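Puzzles & Games > Speed Cubes > 3x3

Cidon 3x3 Speed Cube, Black Frame

Item 519
Sold by Ernstead
7 comments | 3 shares

The Cidon is our standard 3x3 cube for people who have learned to solve one and want something that turns better than a toy store cube. It has a black frame and colored tiles in the usual six colors. There are no stickers to peel. It comes assembled, solved and lightly lubricated.

Turning feel

Out of the box the Cidon is on the loose side of medium. The layers turn with light finger pressure and will cut a corner when they are slightly out of line. If you press hard or turn in big wrist movements, you may find it overshoots at first. Tighten each center screw a quarter turn and try again before doing more. Most people leave it alone after the first evening.

The tiles are rounded at the edges, so there is no sharp line where your fingertips rest. Kjell Rustad, who tests cubes for us, did 1080 solves on one over the month of February and adjusted the tension once. He prefers the older Rillmont for one-handed solving and says the Cidon is the better cube with two.

Adjusting the tension

Pry up a center cap with a fingernail or the plastic pick in the box. Do not use a knife, as it marks the tile. Turn the screw with the small screwdriver supplied, clockwise to tighten. Do all six the same amount. If one side feels slower than the others, that screw is too tight. Press the cap back until it clicks.

Lubricant

Use a silicone lubricant made for cubes. One drop on an edge piece, then turn the cube for a minute. Household oil will damage the plastic. Maruyama light and medium both work well and are listed under Accessories.

Colors

White, yellow, red, orange, blue and green, one to a side when solved. The logo is printed on the white center tile. Many solvers use it as a quick way to find white on a scrambled cube and start the cross from there.

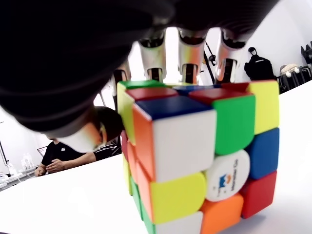
In the box

Cidon 3x3 cube
Small screwdriver
Plastic pick for the center caps
Drawstring bag
Folded sheet with a beginner's method

Returns and spare parts

Unused cubes can be returned within 30 days. Single edge and corner pieces, center caps and screws are sold separately. Give the item number when ordering, as Rillmont pieces are a different size and will not fit.

Tags: 3x3, speed cube, stickerless, adjustable

Last updated Wed 25 July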